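Minutes – winter giveaway planning, Thursday, January 29, 2026

Present: me (Aitana Soler, taking notes again because I type fastest), Villads Mogensen in the chair, plus the usual crowd from the Gurkeck building and two new faces from Adelus Street, hi to both of you! Apologies from the Aubert family, who have the flu.

1. Last time
The December minutes were passed with one fix. I'd written that the coat rail was ours, and it's on loan from the Prokinov shop, so it has to go back to them in spring.

2. Money
We have 76 dollars left from the bake sale. Villads wants to put 66 of it toward gift boxes and tissue paper, and I said that's a lot for paper. We went back and forth on this for far too long – it ended with a yes, as long as we use up the old boxes first.

3. Sorting and pressing
This took up most of the evening. We agreed that knitted things and fleece get checked over on the table before they go anywhere near a box, and that anything with a pulled thread goes to me for mending (I don't mind, I have the TV for company). The iron is for cotton only. Please don't touch fleece with it, it goes shiny and then it melts, and I speak as someone who has lost a very nice blanket that way.
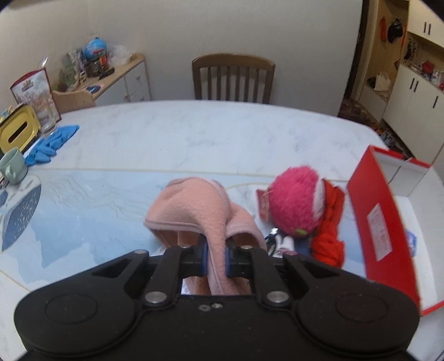
Somebody asked if the paper tags should stay on, and we decided they should until the very end, so that we don't mix up checked and unchecked pieces. Hats go in last, on top, so they keep their shape. Mugs and tea can stay in the room, but please put them well back from the clothes! I did say this in December too.

4. Numbers
Our goal is 100 parcels. Villads thinks we'll make it, I think we'll make it if people bring more scarves. Kids' sizes are wanted most of all, and bright colors go first every year, so don't be shy with the pink and red yarn.

5. Anything else
The back window still sticks. We need 3 people to carry the rail downstairs on the day, and so far we have Villads and his brother-in-law, so one more please – text me.

Next meeting same place, same time, in two weeks. I'm bringing soup.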